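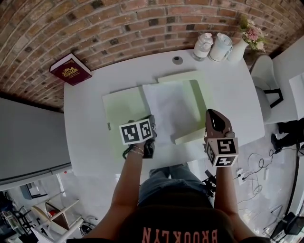
Gudrun Torvik writes that her group keeps the kettle on the bench during sessions with hand-held grippers and wants to know whether any rule forbids it. No general rule does. The practice at Stumo is that a kettle may share a table with the work as long as it is unplugged, empty, and beyond the reach of either jaw at full stretch. Her second point, that paper is harder on an operator than crockery, is accepted and dealt with under Sheets and folders.

Bench rules for hand-held grippers
Revised 2018-10-23

Clearing the table
Decide what belongs to the task and what is furniture. Items that stay for the whole session go along the back edge. Flowers are acceptable there if the vase is heavy in the base. Glass jars are to have their lids on. Books go to a corner, flat, and do not overhang the side where people pass.

Wipe the top with a barely damp cloth and dry it. Household polish leaves a film that lets paper slide, and one application can take several wipes to remove.

Marker cubes
The printed squares are read by the tracking camera and must stay flat, matt and clean. Hold the gripper by the handle, never by the cube. Use a dry lint-free cloth. Do not use kitchen spray, and do not cover a scuffed face with clear tape – the shine is worse than the scuff. Replace the whole face.

Check each cube for play before starting. If it moves under light finger pressure, tighten the mount and repeat the calibration. A cube that has been dropped counts as loose until checked.

Sheets and folders
Creased paper may be used if the task sheet allows it. Otherwise press it under a book overnight. To lift a single sheet from a board, slide it until a corner clears the edge, then close the jaws on the corner. Pinching in the middle leaves a ridge and usually brings up whatever is underneath. Close slowly. Let go only when the sheet is supported.

Hands and wrists
Sleeves are to end above the wrist or be rolled. Bracelets and watches: house rule varies. Itier asks for them to be removed; Stumo permits close-fitting ones that cannot reach the jaw or hide a marker. Whichever rule is adopted, write it on the task sheet and keep to it for the whole series.

Cables
Leave enough slack for a full reach in every direction, with a loop at the table edge. Power strips stay off walkways and at least 2 metres from any open water. Tripod legs are marked on the floor with tape so that a knocked stand can be put back.

Breaks
Stop after 6 runs, or sooner if the grip tires. Put both grippers down with the jaws open and the cubes clear of the table top. Recheck the mounts before resuming.

Corrections to Wagner Tavares, before the December revision.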